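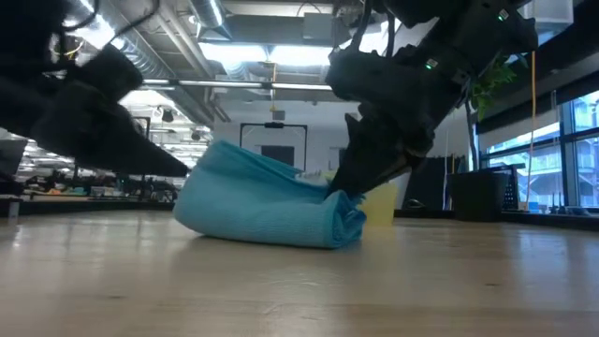 Grip thresholds were the last thing I wanted to spend an afternoon on, but if you're running a learned policy on top of a plain position controller, you'll end up here too. My stack is Rokberg for the arm drivers and Grelov for logging, and the trouble always starts with cloth. When fingers press into the side of a rolled towel like that light-blue one, the fabric just keeps squashing, so "stop when the position error gets big" never fires when you'd expect it to. A block gives you a nice sharp spike. A towel gives you a mushy little hill!

So let's set up a contact check that looks at the slope instead.

## 1. Log the right things

Open `gripper.yaml` and turn on commanded position, measured position and motor current for both arms:

```
log:
 rate_hz: 400
 fields: [cmd_pos, meas_pos, current]
```

I tried a slower rate first and the hill turned into three lonely dots.

## 2. Smooth, then take the slope

Filter the current over a short window, then difference it:

```
smooth = moving_avg(current, 6)
slope = diff(smooth) * 400
```

Six samples is plenty. Go much longer and the fingers have dug way in before your code notices (ask me how I know).

## 3. Set two thresholds

One for "touching", one for "holding". Mine look like this:

```
touch_slope: 44
hold_current: 790 # mA
```

Yours will be different — plot a few closes on nothing at all, find the noise, and put `touch_slope` comfortably over it.

## 4. Keep the arms separate

Nisreen Ghanem caught this one in my code: I had one shared contact flag, so when the right gripper touched cloth the left one thought it had too, and quit its approach early. Give each arm its own flag and only combine them in the planner.

Replay your old logs through the new check before you run it live. If `touch` flickers on and off, add a short hold time and replay them again.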